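Planning the purchase of two small tabletop arms for an office equipment refurbishment room

Posted in: Equipment and Purchasing
Asked by Prornlow Reuse Centre, September

Our centre collects office equipment that local employers no longer require, checks it, cleans it and passes it on. The management board has set aside 4,000 for a trial of robotic handling, to cover everything needed in the first year. We are considering two light tabletop arms which would share one table and be operated by a member of staff.

The first stage would be limited to desk telephones. The tasks under review are turning the telephone to face the operator, lifting and replacing the handset, and pressing each key in order. We have received one written quotation, from Sondanberg, at 2,469 for a pair of arms with grippers. The quotation does not mention cameras, spare parts or training.

We should be grateful for advice on the following. Is it reasonable to commit this share of the budget to the arms? What further costs should be shown in the paper that goes to the board? We have no engineer on the staff.

Irfan Hashmi

The quotation leaves you 1,531, and I would advise the board not to regard that sum as a reserve. Most of it will be spent. Before you sign, please ask the supplier to confirm in writing whether the following are included:

Power supplies for both arms
Table clamps or base plates
Cameras, camera mounts and cables of sufficient length
Replacement motors, and the price of each
Delivery, and the cost of returning a faulty unit

I would also keep 15 per cent of the full budget, that is 600, for repairs and replacements in the first year. Small motors wear when they are held under load, and an arm that is out of service for want of one part will delay the whole trial. If the supplier cannot quote a price and delivery time for a single motor, I would treat that as a serious weakness in the offer.

Gripper fingers should have their own line. Smooth fingers slide on a handset. Tape or fabric wrapping is inexpensive and can improve the hold, but it becomes dirty and creased with use, so allow for regular replacement and for the staff time involved.

Cords require more thought than the telephone itself.

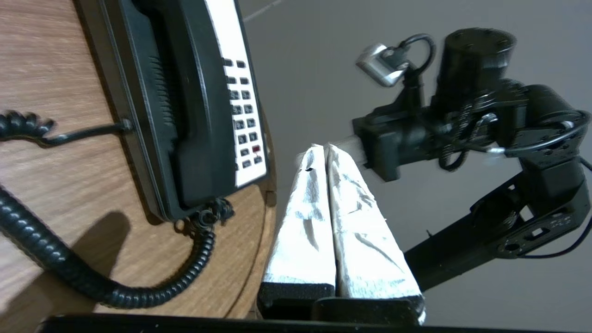
A coiled handset cord will move whenever the telephone is turned, and it can catch on a finger or on the second arm. Your staff should decide at the outset whether cords are to be removed before handling or left attached, as this affects how much clear table each arm requires. Measure the table with both arms at full reach before you order any fixings. A round table is workable, although clamps are easier to place along a straight edge.

With regard to training, one day on site is normally worth more than a longer remote course where there is no engineer on the staff. Request a separate price for it.

Marwat Office Services

We bought two arms from a different supplier (Fleker) for a similar purpose. Hardware was fine. What we failed to budget for was people. An operator needs to be at the table whenever the arms are in use, and we had put nothing in the plan for that. We now book sessions of two hours and no longer.

Key pressing was slower than we had hoped. Small square keys set close together need a narrow fingertip, and the standard ones were too wide for some models. Ask for a sample set before paying.

Fleker Users' Group

Get a second quote. One is not enough for a board paper.

Prornlow Reuse Centre (original poster)

We are obliged to all who replied. The paper will now show the arms, cameras, fittings, training and operator hours as separate lines, with the 15 per cent held back as suggested. Sondanberg has been asked for the price of a single motor and for a sample set of fingertips. A second quotation has also been requested, and the order will not be placed until both are in hand.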